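Squaring and Leveling a Bench Top

Last updated: March

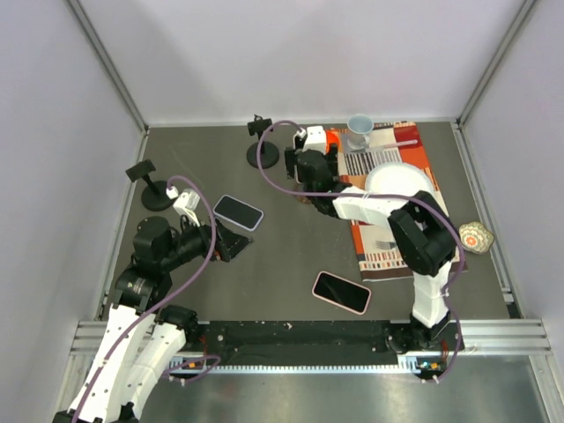 How flat does a bench top need to be before it is worth using for assembly work?

For glued cabinet parts, a gap of 1/32 inch under a straightedge laid corner to corner is good enough. Picture frames and small boxes need about half that. Anything tighter is machinist's territory and takes more upkeep than most home shops will give it.

Check the floor first. A bench set on a sloping slab will rack when the feet are shimmed unevenly, and the top will twist with it. Set the level on the floor at each foot position and mark the high spot with tape. Start from that foot and bring the other three up to it. Plastic wedge shims creep under load. Use steel washers or threaded feet. The Cleten feet on my bench have 3/8 inch threads and have held their setting through two winters.

Twist is measured with winding sticks. Any two straight strips of equal width will do, 18 inches long or more. Lay one across each end of the top and sight over the near one to the far one. If the far stick shows higher on one side, lower the foot at that corner a quarter turn and look again. Leave the bench overnight before the final reading.

To check for square, measure both diagonals. On a top 8 feet long the two figures should agree within 1/16 inch. If they do not, loosen the stretcher bolts, pull the long diagonal in with a clamp, and retighten in a cross pattern. Tighten all bolts to the same feel, then go over them a second time after a week.

Low spots in a wood top can be planed out by working the high areas around them. Mark the whole surface with pencil scribble and stop when the marks are gone. On a sheet-goods top, do not sand through the face. Shim between the sheet and the frame instead, using strips of cardstock, and screw down again from below.

Finish both faces with the same number of coats. A top sealed on one side only will cup with the seasons. I use two thin coats of Navholm hard oil and renew them every 14 months. Wax goes on last, and only if no glue-up is planned that week.

Recheck the top in January and again in July, when indoor humidity is near its two extremes. Write the readings on the underside of the bench in pencil.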